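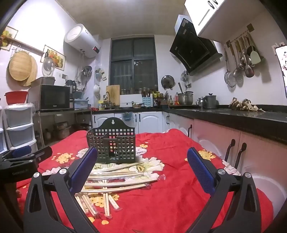 Disposable chopsticks accumulate at a steady rate in any household that orders takeout, and most of ours had been living in a bread bag behind the rice. I went through the bag on Saturday at the kitchen table. The sleeves are clear plastic and the sticks are pale wood, so on the red flowered cloth they are easy to see and sort. The container is a dark green plastic utensil basket with a square lattice body, internal dividers and a tall arched back with a keyhole slot for hanging. I bought it as a Bollik drainer and never hung it up.

Three sources account for the supply. The noodle counter at Ritirow gives sealed pairs with every order. Tautahi uses a longer stick with a rounder section. The remainder came from a Maketti party pack of 60, bought two summers ago.

The procedure is simple. Sleeves that are torn or split at the seam go out, and so do the sticks inside them. Intact sleeves go into the basket with the eating end down. Pairs that have come out of the sleeve are snapped, checked for splinters and put in the drawer with the cooking tools, where they get used for stirring or for testing oil.

Load is the one thing to watch. The basket is light and the longer sticks put most of their weight above the rim, so they lean outward and the whole unit can tip if one side is filled first.
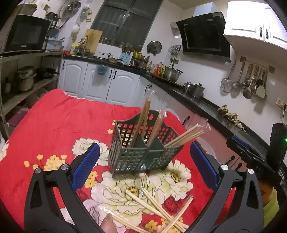

Filling the compartments alternately fixes this. I put a few in one side, a few in the other, and stop while there is still room to pull one pair out without lifting its neighbors. Anything over that goes in a lidded box on the pantry shelf.

The hanging slot remains unused. It would take a screw head without trouble, but the only free wall is near the stove and I would prefer to keep plastic away from it. For now the basket stays on the table at meals and moves to the counter afterward.

Next is the drawer of soy sauce packets, which has the same problem and leaks.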